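Hand-guided teaching

Jul 21, 2020, by R. Ivanyshyn

Hand-guided teaching is the practice of showing a robot a task by doing it oneself, usually while holding a copy of the robot's gripper. Its chief rival is remote control, which is slower but lets the teacher sit down.
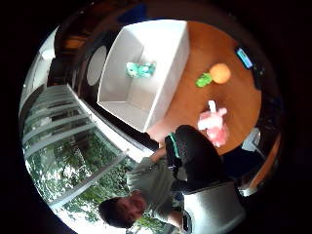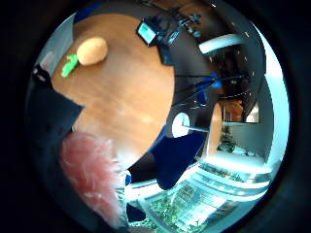 Soft toys and a wooden table, standard apparatus in the field.

The method asks for patience and a tolerance for repetition. The Sandstead manual, revised in June, gives 11 rules for a good demonstration, 2 of which contradict each other. Zillitz teaches both. Users of the Vunditz remote arm follow neither and report similar results, though they do complain less about their wrists.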